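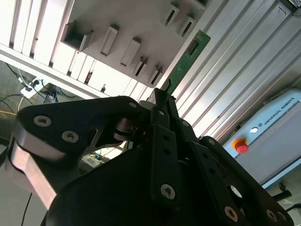

Narrow green circuit board, small surface-mounted parts.

Bokau: repair notes from second-hand servers

G'day, and thanks for opening the README first (I never do). Bokau is a set of 293 written repair notes about old servers, typed up from the paper job cards I kept at Fleltine, a little refurb shop where I did bench work for years. I'd always promised myself I'd type them up one day, and then the cards started fading, so one day became last December and most of a summer holiday.

Each note is one machine on one visit. Some are a full page of me arguing with myself about a power supply, and some just say "reseated everything, fine now". I left both kinds in!

What you get

notes.csv is the main file, one row per note. The columns are:

note_id: a plain number, in the order I pulled cards out of the box, so don't read it as a timeline
symptom: what the customer said was wrong, in their words where I wrote them down
found: what I reckoned was wrong
action: what I did about it
parts: anything swapped, separated by semicolons
mood: see further down, sorry

There's also glossary.txt, with 61 bits of shop slang explained. "Cooked" and "a bit cooked" are separate entries and I stand by that.

How it was typed up

I read the cards aloud and Sneha Bhardwaj typed, which was heaps faster than me doing it alone and also meant somebody laughed at the good ones. Rajkumari Grewal then went through the lot against the paper and found 55 places where I'd read my own handwriting wrong. The worst was "fan" for "faulty", which changes a note quite a lot. All of those are fixed in the current version.

Spelling is tidied to Australian usage, so colour and grey throughout, even on the cards where the younger me wrote otherwise. Swearing is replaced with [cross].

Customer names, serial numbers and asset tags are gone. If you spot one we missed, please tell me before you tell anyone else.
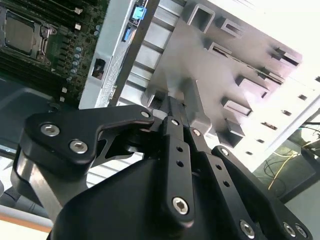 The mood column

Devendra Yadav talked me into this one. Each note is marked calm, fed up or mixed, going by the tone of the writing. Devendra and Mamta Dwivedi labelled separately and then had it out over a pot of tea wherever they disagreed. There are 5 they never settled, and those are marked unsure. Have a play with it by all means, but it's two people's opinion of one person's grumbling, and I wouldn't build anything serious on top.

Things to watch out for

The found column is my best guess on the day. Plenty of intermittent faults got blamed on memory when I'd simply run out of ideas before lunch, so memory is over-represented, and I'd take any count of causes with a fair whack of salt.

Machines that came back get a fresh row each time and I can't link them any more, as the numbers that would have done it are the same ones we stripped out.

Commas inside the action column are quoted properly. Luuk Koster reports that one old version of his spreadsheet program ignores the quotes and shunts everything sideways; importing as UTF-8 text with the quote character set by hand sorted it for him.

Using it

Free for teaching, research or mucking about. A mention of Bokau is plenty. Please don't sell the notes on as repair advice. Half of them are me learning the hard way.

Still to do

Type up the Cleveck box (smaller, much worse handwriting)
Split parts into make and type
Ask Negi whether they still want their diagrams back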